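Tuesday, July 30, 2024

I went to the open day at the Hornik enamel works in Stevthorpe with my neighbor Do-yoon Min, who collects old stockpots and wanted to see how the coating goes on. Parking was in the field behind the works. Tickets were free, but you had to book in June, and groups were kept to 17 people.

The tour started in the press shop. Steel discs come in on pallets and are drawn into pots and pans in one or two hits, depending on depth. Handles are welded on before any coating, so the welds get covered too. The guide passed a bare pot around and it was lighter than I expected. After that the pieces are degreased and rinsed, and we were kept back behind a rail for that part.

Coating was the best stop. The enamel is ground glass, clay and water, mixed to the thickness of cream. A woman named Shin was dipping saucepans by hand, turning each one over to let the extra run off - she had done it for 437 days without a break in her record for rejects, according to a card pinned over her bench. Large pots are sprayed in a booth. Everything then goes through the dryer and into the furnace at a little over 800 degrees Celsius for a few minutes. 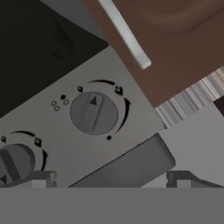
The last stop was the test kitchen, where finished pans are tried out on ordinary household stoves. Most of the talk was about how people ruin enamel at home. The usual causes are heating a pan empty and putting a hot one under the cold tap. A dial with a small flame at one end of the arc and a slightly larger one at the other is easy enough to follow, and the advice was to begin near the small one and give the pan a few minutes. Do-yoon asked about chips on the rim. They can't be fixed at home, and the works stopped taking repairs years ago.

The shop sells seconds, mostly with pinholes or uneven rims. I bought a two-quart saucepan from the Eralau line and a lid that almost fits it. Some 1,000 pieces were on the shelves in the morning and the blue ones had gone by noon. Cash only, and the line was long.

Coffee was in the canteen. The next open day is planned for June, and booking is by phone.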